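Section 4. Seating, checking and looking after the fingers

By now you should have the gripper charged and paired with your laptop (Section 3). If the status light is still blinking, go back and sort that out first, as nothing below will make sense with a half-paired unit. I wrote this section after wearing out two sets of fingers on the Valtine hand-held gripper, so some of it is me telling you what I wish I'd done in July.

You need a hex key, a clean dry cloth and a piece of soft fabric to grab. A towel is fine. Tuulikki Saarinen uses an old pillowcase and gets the same results.

4.1 Fitting the fingers

1. Switch the gripper off and wait for the light to go out.

2. Open the jaws all the way by hand. They should glide. If you feel grit, wipe the rail before you go any further.

3. Slide the left finger on until it stops, then the right one. Each finger curves in toward the other, so if yours curve outward you have them swapped. I've done it. They go on that way quite happily, too!

4. Put all the screws in loosely before you tighten any of them. Then go back and forth between the two fingers, a bit at a time, until they're snug.

5. Press the round black caps into place. The hex socket in each cap should face out at you.

CAUTION: Snug means snug. The fingers are molded, and if you lean on the key you'll crush the seat around the screw. Then the finger wobbles forever and you're ordering a new one from Grindholm.

4.2 The soft grab check

I like to do this one on bedding – it's big, it's floppy, and it shows up a bad finger much faster than a block or a cup does. Lay your cloth over something soft so the fingers can sink in a little.

1. Switch on and let the gripper finish its start-up.

2. Lower the open jaws straight down over the cloth, one finger either side of where you want the fold.

3. Squeeze slowly. The cloth should gather and stand up between the fingers.

4. Hold it there and look at where the two fingers meet the fold. You want the pinch in the middle, with neither finger doing all the pushing.

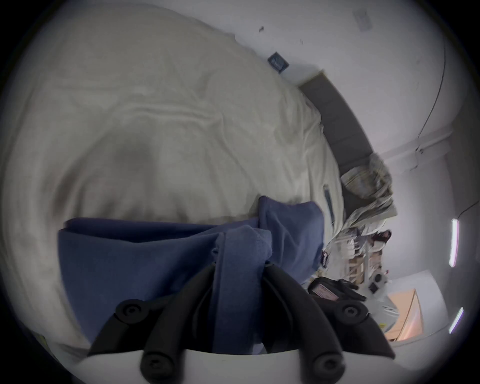 Fig. 4-1. Blue cloth gathered between the fingers, over a duvet.

5. Lift the fold a hand's width, count to five, and let go.

6. Do it again at a different angle, and once more with a thinner fold.

If the cloth slides out on one side, that finger is probably sitting a touch proud. Back its screws off, push it home and tighten again. If it slides out on both sides, clean the fingers before you blame anything else. Lint gets everywhere.

NOTE: Watch for loose cables and straps near your work area. Annag Nisbet once closed the jaws on her own charging lead and we spent a whole afternoon looking for a software fault.

4.3 Regular care

– Wipe the fingers with the dry cloth after every session. Please don't use solvent on them, it leaves the surface slick.

– Check the screws every 100 grabs if you work with fabric. With hard objects I let it go longer.

– Swap the fingers at 1000 grabs, or sooner if you can feel a flat spot on the inside face. My last pair made it to almost that number before the left one went.

– Keep the old pair in the case as spares. They're perfectly good for practice.

When you're happy with the grab check, leave the gripper switched on and move along to Section 5, where we set the closing force.

Caravow Guides | Contact us | © 2026 Caravow | Back to top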